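Why do lids get stuck?

Ever tried to open a jam jar and it just wont budge? Blame air. And sugar!

Jam goes in hot. Lid on. As it cools, the air inside shrinks and pulls the lid down tight. Then sticky bits dry in the groove, like glue.

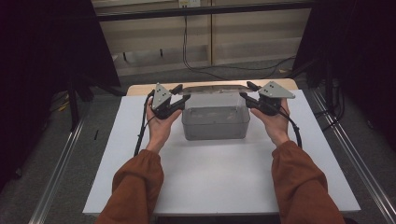 Try this at home

1. Ask a grown-up to help.
2. Run the lid under warm water. Metal gets a tiny bit bigger when its warm.
3. Dry it. Wet hands slip.
4. Twist! Still stuck? Wait 2 minutes, warm it again.

Pop! Air rushing in.

Words by Dagmar Kadlec, Ovley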